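餐具分类收纳
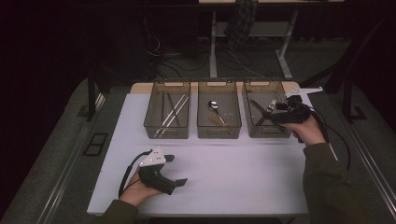
餐具分类收纳是指将筷子、勺、叉、刀等进餐用具按品种、长度或使用频率分别存放的整理方法,常见于家庭厨房、食堂备餐间、办公室茶水间及餐饮企业的后场。其基本单元为“一格一类”,即每个容器或隔间只存放一种或一组相近的用具。容器可为抽屉内的固定隔板、独立托盘、立式筒或网格浅筐。采用浅筐时,多将数只同规格的筐沿台面后缘并排放置,如图中三只深色半透明网格浅筐,短边开有提手孔,左侧一只放筷子,中间一只放勺,台面前部大半留空作操作区。这种排列在部分资料中称为“后缘列”,与沿台面侧边排放的“侧缘列”相对。

名称

中文里相关的说法较多。“餐具收纳”泛指存放,不限定是否分类;“餐具分拣”强调把混放的用具分开的过程,多用于洗涤之后;“餐具归位”指把用过并清洁完毕的用具放回原定容器。本条目所称的“分类收纳”包含分拣与归位两个步骤,以及容器的选择和布置。餐盘、碗、杯等盛装器皿的存放方式不同,一般归入“器皿收纳”,不在本条目范围内。

在餐饮行业的内部文件中,筷、勺、叉、刀有时合称“小件”,以区别于盘、碗等“大件”。该用法在各地并不统一,部分地区的“小件”还包括味碟和筷架。

容器类型

抽屉隔盘

抽屉隔盘置于抽屉内,用纵向或横向隔板分成若干格。优点是不占台面,关闭后可减少落尘;缺点是格宽固定,用具长度超过格长时只能斜放,抽屉开合时物件易滑移。带伸缩侧板的型号可适应不同宽度的抽屉,但侧板下方的缝隙容易积存碎屑,需定期取出清理。

立式筒

立式筒占地小,取用快,适合筷子和长柄勺。筒内用具竖直插放,入口端朝上时容易被手触碰,朝下时则接触筒底积水,两种放法各有使用者。筒底应有排水孔或可拆的接水盘。短小用具放入深筒后不易取出,一般不用立式筒存放茶匙。

网格浅筐

网格浅筐为矩形浅盘,四壁呈细格状,透过侧壁可大致看到内容物,无须逐一贴标签。筐壁较低,手可从上方或侧面伸入。短边的提手孔便于整筐移动,例如从洗涤区移至备餐区。因单筐独立,增减品类时只需增减筐数,不必更换整套隔盘。缺点是较细的叉齿和筷尖可能卡入格孔,格孔尺寸应小于所存用具的最小端部截面。

密闭盒

密闭盒用于不常使用的用具,如节庆用的成套刀叉。放入前用具应完全干燥,否则盒内湿气不易散出,竹木制品尤其容易发霉。

分类依据

按品种分类最为常见,即筷子一格、勺一格、叉一格、刀一格。品种较少而数量较多时,可再按长度细分,例如将汤勺与茶匙分开。

按材料分类多用于混合使用竹木与金属用具的场所。竹木制品吸水,干燥时间长于金属制品,混放会使两者的干燥程度不一致。有些家庭把木制搅拌棒与金属勺放在同一筐内,理由是两者常一并取用,这属于按用途分类。

按颜色分类主要用于区分使用者或用途。公筷与私筷常以颜色区分,浅色与深色各成一组。两种颜色的筷子存放于同一筐时,宜同向平行摆放,并在两组之间留出空隙;若交叉叠放,取用时容易带出另一组,配对时也需多一次辨认。

按使用频率分类适用于台面面积有限的厨房。日常用具放在离操作者较近的位置,其余放入抽屉或柜内。

布置方法

浅筐在台面上的布置通常遵循以下做法。

筐体紧靠台面后缘,长边或短边与后缘平行均可,同一列内应保持一致。后缘装有挡条的台面可直接以挡条定位;无挡条的台面可在筐底加防滑垫。

相邻筐之间可紧贴,也可留出一指宽的间隙。紧贴时整列不易移位,留隙时便于单独提取。提手孔位于短边且短边相邻时,应留隙。

筐的左右次序按取用次序确定。惯用右手的操作者多将最常用的品类放在右侧,但在多人共用的场所,次序一经确定即不宜更改,以免误放。

台面前部不放置固定物件,供分拣时暂放混合用具。

整理步骤

一、将洗净的用具倒在干净的布或沥水垫上,铺开成单层。

二、逐件检查有无残渣、水渍、裂纹和变形。裂纹的筷子应成对弃用。

三、先取出数量最多的品类,放入对应的筐内。数量最多的品类通常为筷子,移走后其余用具容易辨认。

四、筷子按颜色和长度配对,筷尖朝同一端。

五、勺按勺头方向统一摆放。勺头朝内、柄朝外时,取用者接触的是柄部。勺头相叠时应同为仰放或同为俯放。

六、叉和刀最后放入。刀刃朝同一侧,叉齿不得朝向筐外。

七、将筐推回原位,擦拭台面。

细小用具如茶匙、果叉,宜从筐的上方垂直放下,松手时末端贴近筐底。由高处投入会使用具弹跳,也容易倚在筐壁上而不能平放。

在分拣量较大的场所,第三步与第四步可由两人分担,一人按品类分开,一人配对。

容量

浅筐的装填高度一般不超过筐壁,超过后上层用具在移动时容易滑出。筷子平放时空间利用率较高,勺因勺头厚度不均,同等体积下可放数量较少。

沙赫里姆式估算等经验公式在行业内没有通行版本,各场所多以实际试装确定每筐定额。餐具配件商德罗夫贝里(Drovberg)的产品目录为其中型浅筐给出的定额为筷子243根,测试用筷为等径直筷,筷子平行平放。该数值为奇数,目录注明系按单根计数所得,使用者多按偶数取整。瓦尔盖特(Valgate)的同类产品不标注定额,仅在筐壁内侧刻有装填线。

清洁与维护

网格筐的积垢多在格孔转角及底部边框处。清洗时先以流水冲去碎屑,再用软毛刷沿格线方向刷洗,最后倒扣晾干。

清洗周期取决于使用强度。家庭用筐通常每周清洗一次,食堂用筐每日清洗。筐底若铺设吸水垫,垫子的更换周期应短于筐的清洗周期,长期潮湿的垫子会使竹木用具底面发暗。

塑料筐能否放入洗碗机或用热水烫洗,以制造商标示为准。金属网筐的焊点和涂层破损处易生锈,发现锈点后应停止存放竹木用具,以免染色。

常见问题

混放。多发生于归位环节,主要是相邻两筐的品类外形接近所致,例如甜品勺与茶匙。可在两筐之间插入一只外形差异较大的品类,如筷子筐。

交叉。长用具在较短的筐内只能沿对角线放置,数量增多后互相交叉。筐的内长应大于最长用具的长度;不足时可改用对角放置,但每筐数量应减少。

卡孔。筷尖或叉齿插入格孔后强行拔出,可能损伤筐壁。正确方法是沿插入方向反向退出。

失配。筷子总数为奇数或长度不一,多由清洗中遗失所致。未能配对的筷子宜单独存放,下一次分拣时再行比对。

缺位。某一品类的筐因清洗而暂时移走时,该类用具常被随手放入邻筐。备用筐可避免此类情况。

相关研究

关于家用餐具收纳的专门研究不多,大部分论述散见于厨房设计和食堂管理的手册。哈希尼·古纳瓦德纳(Hashini Gunawardena)与雅纳卡·阿坎达(Janaka Akanda)比较了固定隔盘与独立浅筐在8处员工食堂的使用情况,认为独立浅筐的误放率较高,而整列调整所需时间较短。希林·莫拉迪(Shirin Moradi)对该结果提出过异议,指出两组食堂的用具品类数不同,不宜直接比较。

雷约·努尔米(Reijo Nurmi)编写的《备餐台面布置》将后缘列与侧缘列分别讨论,主张单人操作时采用后缘列,双人相对操作时采用中央列。塔拉里(Talari)餐饮培训教材沿用了这一划分,并在附录中收录超过2040条用具名称对照,其中小件部分按品种排列。

参见

筷架
沥水架
抽屉隔板
器皿收纳
备餐台
公筷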